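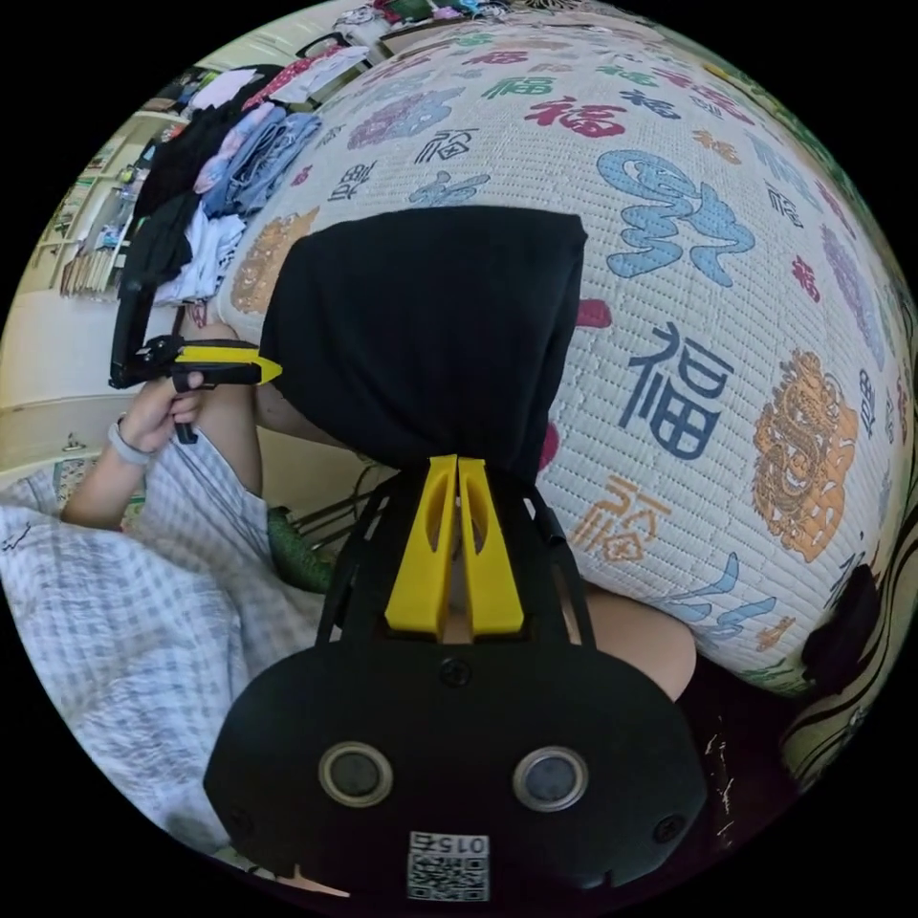
Getting a Hand-Held Gripper Ready for a Day of Folding Clothes

By Nele Boersma
Monday, July 29, 2019
60 shares | 9 comments

I've had gripper 015 on my bench more often than any of the others, so it gets to be the star of this page. The same routine works for all our hand-held grippers, left or right, and it takes me less time than a pot of tea (which I do recommend having nearby). Most of the trouble people write to me about could have been caught before the first shirt was picked up, so let's go through it slowly and in order.

You'll want a soft lint-free cloth, a small screwdriver that really fits the screws, a dry toothbrush, and one piece of clothing you don't mind handling over and over.

Step 1. Clean the two lenses

Breathe on each lens and wipe from the middle out to the metal rim, then once around the rim itself. Quilted bedding and old T-shirts shed far more fluff than you'd expect, and it loves to settle in that little groove. Please don't use your sleeve! Gijs Van Acker did that for most of October and we ended up replacing both lenses.

Step 2. Snug the screws and check the label

Go over the screws on the front plate with light finger pressure only. They go into plastic, and a stripped hole means a whole new plate. If one keeps working loose, put a dab of the removable thread glue on it and leave it overnight. While you're there, make sure the label with the QR code is flat and clean, then scan it and see that the number on your screen matches the number printed on the label. I once spent a whole afternoon looking for a fault in the wrong gripper, and I'd like to spare you that.

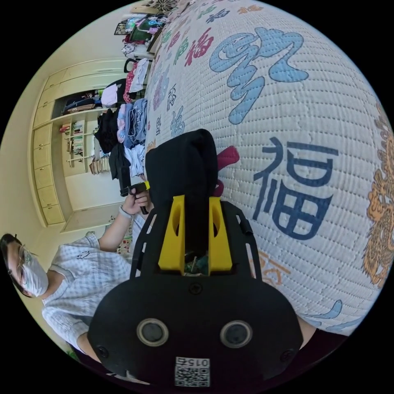
Step 3. Look after the yellow fingers

Close the fingers gently and hold them up to a window. You want the tips to meet evenly, with no wedge of light on one side. Brush the slots out with the toothbrush, then open and close them slowly 60 times while you listen. A dry scrape usually means lint in the slides. A click is more often a worn pin, and that's a job for the bench. I write down a cycle reading each time; 015 was at 1,772 when I last had it apart, and I swap the finger pads every 500.

Step 4. Try it over the bed

Now lay out a single dark item on a light cover and bring the gripper in low, fingers toward the near edge. Keep your wrist loose and let the second gripper wait off to the side until you need it.

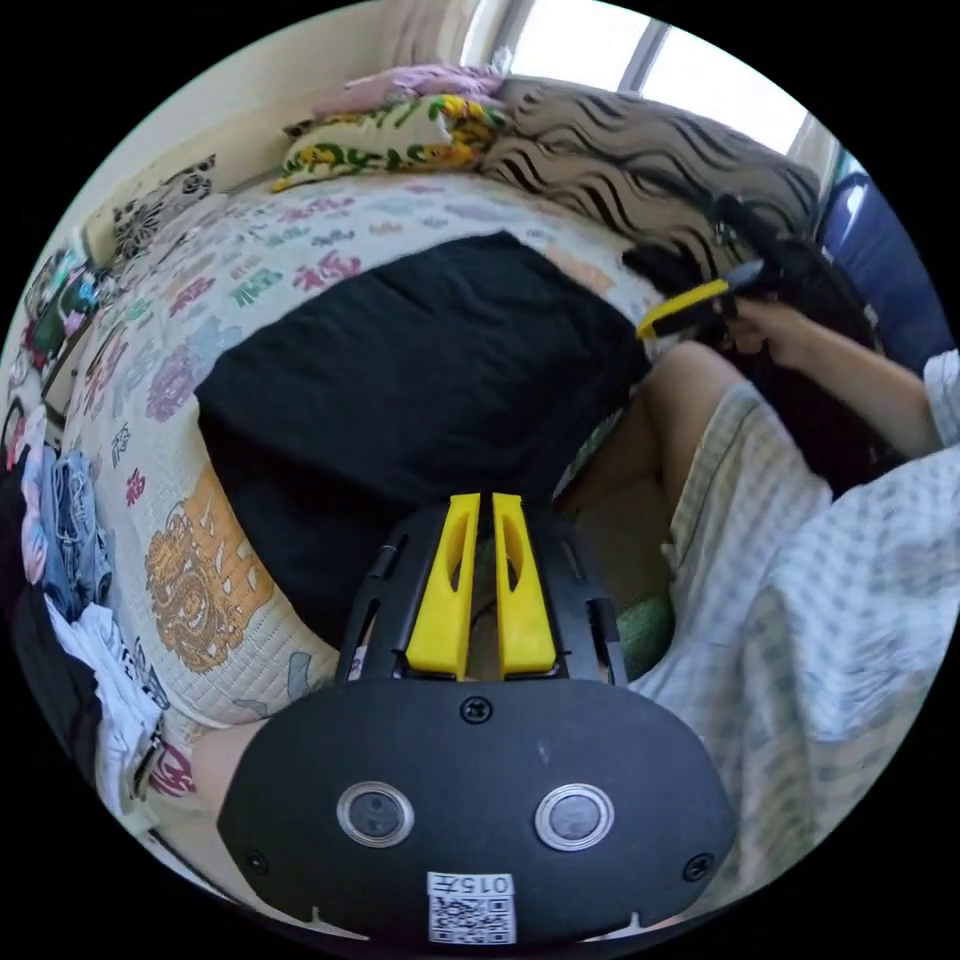 Gripper 015 pointed at the lower edge of the black cloth, with a second tool held at the right.

Pinch a small amount of fabric, less than feels natural, and lift until the cloth hangs from the tips. Count to five. If it creeps, the pads are tired or the tips are out of line, so go back to Step 3 before you do anything else.
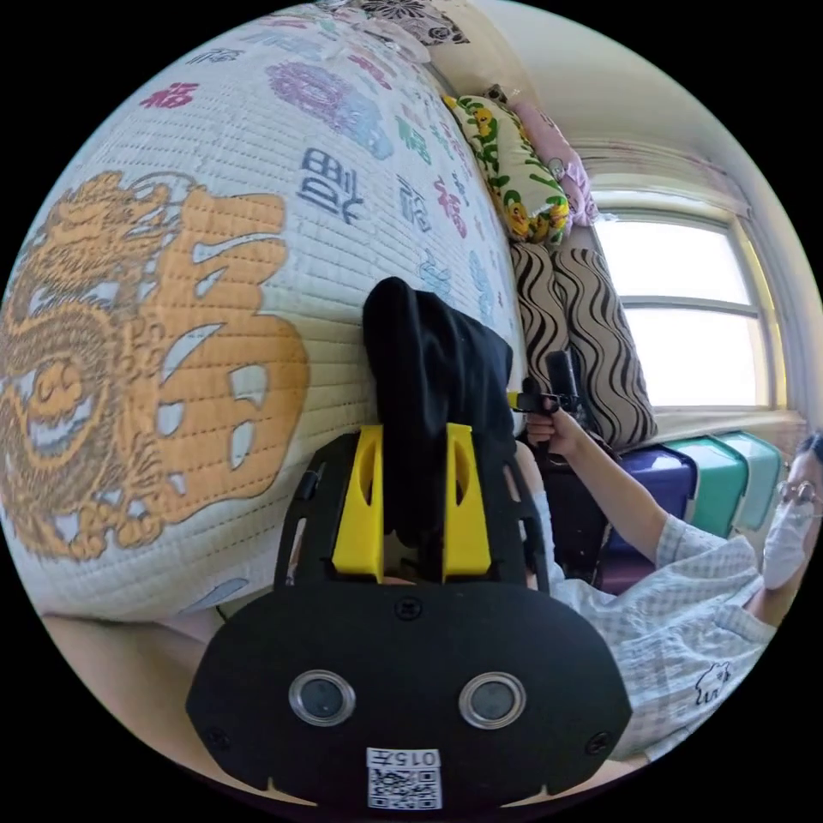

Thick folds deserve a separate try, as they push the fingers apart and will show up any play in the arms. Evelien Visser likes to finish with a sock, and I've come around to her way of doing it. When you're happy, wipe everything once more and put the gripper away with the fingers open so the spring can rest.

If you get stuck on the pins, leave a comment and tell me the number on your label.

9 comments | Share this page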